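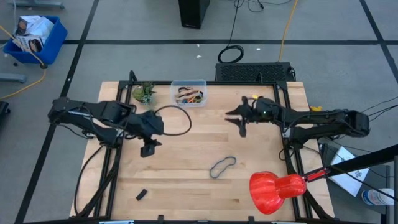
Figure 7.1 Two arms facing each other across a wooden tabletop, with a dark blue elastic band between them.

Chapter 7
Gathering Examples

A learning system can only copy what it has been shown. This chapter covers how a set of examples is planned, recorded and checked before any training starts.

The Loron set, used in the exercises, has 1064 recordings of two-arm work with elastic bands. Each operator recorded 40 in a session, then moved the band to a new starting shape. Failed tries were kept - but marked.

Print this page | E-mail this page

Filed under: Textbooks > Robotics > Training Data

Comments (2)

Ha-neul Shim
Are the failed tries counted in the 1064?

Finbarr Ní Bhriain
Yes, see the table on page 26.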